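Quiroga Drive – the little orange-knob overdrive from Kemarau 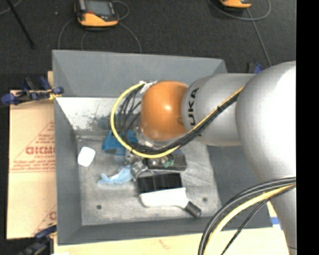 So what does it sound like with a cheap amp? Pretty great, as it happens. I run mine into a beat-up practice combo at home and it gets that chewy, pushed-tube growl at bedroom volume, the kind you'd normally need to annoy the whole street for.

I've been selling pedals for a while now and I still get giddy when one of these lands on the bench (my band would tell you I play every single one before it ships, and they'd be right!). The Quiroga Drive is the second box from Kemarau, after the Devar fuzz, and it's a much friendlier thing. The Devar wants to be the loudest person in the room. The Quiroga sits under a vocal and lets the singer get on with it.

You get volume, tone and drive, plus a small toggle marked Thick. Leave Thick off for jangly verses and garage rock. Flick it on and the low mids come up – lovely with single coils, a bit much with humbuckers unless you roll the tone past noon. I keep drive around the middle and ride my guitar's volume knob all night.

Manaia Kerslake used two of them stacked on the Oltness record, one set clean and one set filthy, and that's the sound on the long outro of the title track. I've tried it at home and it's a blast, though you'll want a noise gate if your wiring is anything like mine.

The details:
Controls: volume, tone, drive, Thick toggle
Power: 9V DC, center negative, 20 mA (no battery)
Switching: true bypass, soft click
Jacks: top mounted
Price: $166
Warranty: 2 years, parts and labor

No power supply in the box, so grab one if you don't have a spare lead on your board. A patch cable is included, 6 inches, right-angle plugs at both ends.

The next batch is due in October and the last one went fast, so drop me a line if you'd like one put aside. I don't take deposits. If you get it home and hate it, send it back inside 20 days in the original box and I'll refund the pedal – you just cover the postage.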